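From: Pilar Escobar
To: encoder-users list
Subject: Re: [encoders] Index pulse drifting after motor swap

Ghislain McIntyre wrote:

> We swapped the motor on the Lallberg winder in January and kept the old
> incremental encoder. It is a 1,050 line disc, quadrature out, index once
> per turn. Since then the homing position walks. It is fine cold, then
> after 10 minutes or so of running the index shows up a few counts late,
> and by the end of a shift the count between index pulses is no longer
> the same from one turn to the next. I have checked the supply at the
> encoder and it is good. The coupling looks tight. Before I order a new
> encoder, is there anything else I should look at? The drive is a Drovalau,
> the counter card is whatever came with the cabinet.

Ghislain,

You have two symptoms there and I would keep them apart.

If the index arrives late but the count between index pulses stays right, the encoder is reading fine and something mechanical has moved. That is usually the coupling or the hub on the new shaft. Check the shaft diameter on the new motor against the bore of the coupling. A small mismatch will clamp up and look tight, then creep once the shaft warms. Put a paint mark across the shaft and the hub, run it for a shift, and see if the mark still lines up.

If the count per turn changes, you are losing or gaining edges. A slipping coupling can't do that, so look at the electrical side. With a 1,050 line disc and four edges per line you should see 4,200 every turn, in both directions. Log the count at each index pulse for 100 turns at low speed, then again at full speed. Errors only at full speed point to the input filter on the counter card. Errors at both speeds, mostly when the drive is enabled, point to noise.

On noise: is the encoder cable in the same duct as the motor leads? When the motor was swapped, did anybody reroute it or extend it? Ours at the Ross plant had the same trouble and it was the shield. The fitter had twisted it into a long tail and landed it on a terminal. We clamped it flat to the back plate and the bad counts stopped. Also check that you are using both halves of each differential pair. Some of the older cards will run with only A and B wired and the complements left floating, and they work well enough until a noisier motor comes along.

Mwende Kirui posted the pinout for the Hevumov card a while back, message 909 in the archive. If that is what you have, note that the filter jumper ships in the slow position. It needs to be moved for anything over a few hundred rpm with that disc.

I would not order the encoder yet. If you do end up replacing it, measure the runout on the motor shaft first. A hollow shaft encoder on a bent shaft will wear its bearings out and you will be back here in a year.

Lise asked off list about scope settings. Trigger on the index, put A and B on the other two channels, and look at the phase between them with the motor cold and again warm. Anything far off 90 degrees is worth a note. 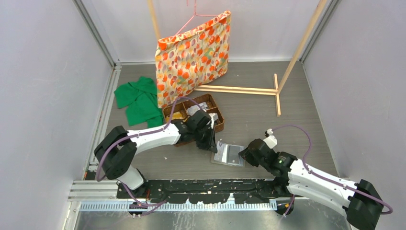
Send the two logs when you have them, and say which direction the motor was turning for each. Plain text is fine, one count per line.

Pilar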